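April, evening

Rained until four and then quit. The gauge on the fence post had more in it than all of last month. I walked the lower beds in boots and the rhubarb is standing in water, but the garlic looks fine. I pulled the straw off two rows to let the soil dry and left it on the rest.

Spent the morning on the choir accounts and the afternoon avoiding them. The spring concert at Lollthorpe cost more than we planned because the hall put its price up, and then the piano had to be tuned twice. I make it 67 dollars short. Kovács the printer still hasn't sent a bill for the programs, so it could be worse. I wrote to them again and asked for it in plain terms.

We need to pick the fall music by the end of the month. I have been through the two folders from the attic and most of it is either too high for our sopranos or needs tenors we don't have. The Perbridge choir did a set of sea songs last year that I liked very much, and I wrote to ask where they got the parts. No answer yet.

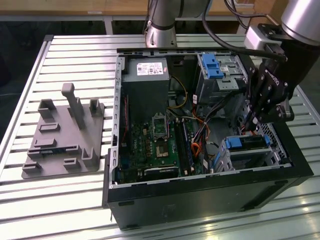 After supper

Soup and the end of the bread. Then rehearsal at seven, in the small room because the big one was taken. It was warm in there and the windows stick. We had a good turnout for a wet night, though the basses were thin again.

We started with the slow piece and it went flat by the second page, the way it does. I had everyone sit down and speak the words in time, no singing, and then hum it, and after that it held pitch up to the repeat. I should do that at the start every week. The middle section is still a mess. The altos come in early on "harbor" every single time and I think it is the way the page turns there. I will copy those bars out by hand on one sheet and see if it helps.

There was a long talk at the break about where to sing in the fall. The church in Rosteck holds 800 and we have never filled a quarter of it. The sound is lovely when it's full and like a train station when it isn't. The library room is free but has carpet, which eats everything. I said I would rather have a small room with people close to us than a large one with rows of empty seats. Half of them agreed with me and the other half wanted the church because of the organ.

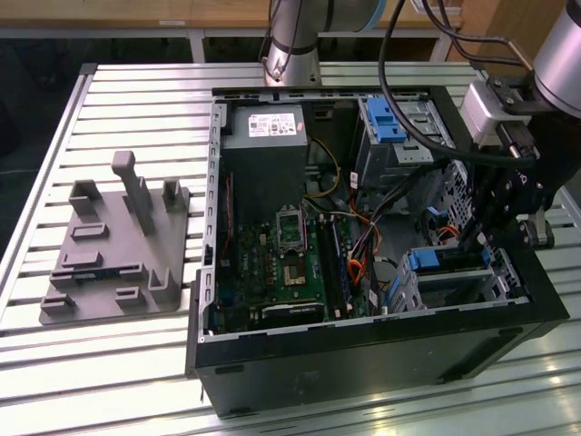 Pascal Wiegand said he would take the church even half empty, since the sea songs need a long echo and people will drive farther for a building they know. He also said we should stop charging at the door and pass a basket, and that the last time we did it we came out ahead. I don't remember it that way but I didn't have the figures with me. I told him I would look it up.

I did look it up when I got home. He is right about the basket. It was the winter concert three years ago, and we cleared more than we did with tickets the next spring. I'll tell him so next week.

It took me a while to settle after that, so I sat at the kitchen table with the alto page and a ruler and got 10 bars copied before my hand gave out. My notes lean to the right when I'm tired. 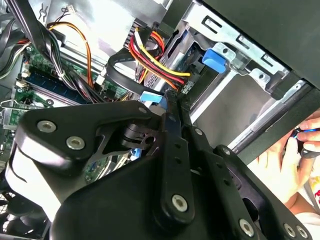 The order for the sea songs is what I kept turning over. If we open with the loud one, the slow ones have nowhere to go, and if we open slow, the people who came in late will talk through it. I wrote the titles on slips of paper and moved them along the table. The black linkage bar with its column of small holes gave me the idea of punching a line of holes down the side of each folder page and tying them with string, so the pages stop sliding out on the stands. We have a hole punch in the choir cupboard. I'll try it on my own copy first and see how it turns.

Settled on the loud one second, with a short unaccompanied verse ahead of it. Need to ask the sopranos who would take the verse.

Tomorrow: dentist at nine, phone the Lollthorpe hall about the deposit, move the straw if it stays dry. Buy string. Bed at eleven.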